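Ticket 3584
Opened by: demo floor, Casero site
Category: open day / two-arm station
Priority: high until doors, then normal
Status: open, watching

Reported 8:40 a.m. During the warm-up for the open day the station stopped with a "pose not reached" message in the Tuvow console. Error code 1301. The arms held position and did not drop. Restarted the console once, same code on the second try.

Checked so far:
Power and network OK.
Both arms home without complaint when run one at a time.
Wrist camera feed is live in the console, no dropouts.
Marble top wiped down in case of glare.

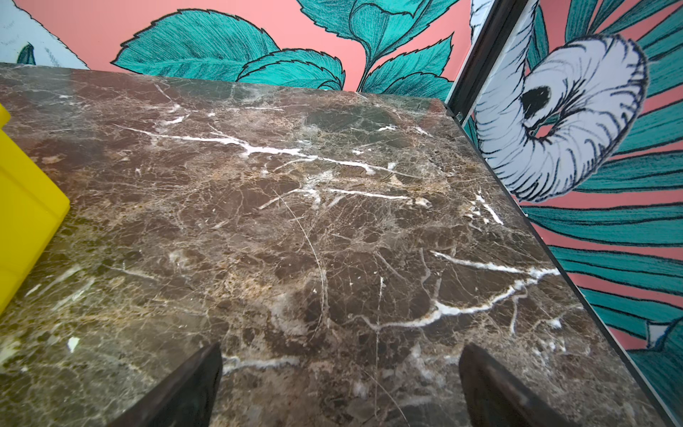 The code came back only when both arms were started from the saved routine. Opened the routine and found it was still the copy made for the Barajas visit in April. That one has the tray position 7 cm closer to the front rail. Loaded the current file and ran it at low speed. No code.

9:25 a.m. Fudov support called back. They agree the old file is the likely cause but want the console log anyway. Log sent, 187 lines. They also asked for the layout the visitors will see, with the tray and tool set out. 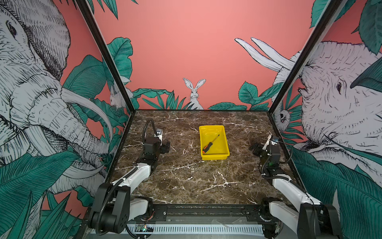
Demo station, yellow tray with screwdriver between the two arms.

9:50 a.m. Floor is cleared to run the demo. Keep it at low speed for the first group -- they will be standing close and slow motion is easier to follow anyway. If 1301 shows up again, press stop, home the arms one at a time, and write the time in this ticket. Do not reload the Barajas file.

Still to do: rename the old routine so it does not sort to the top of the list. Waiting on Fudov for a reply about the log. Ticket stays open until the last group has left.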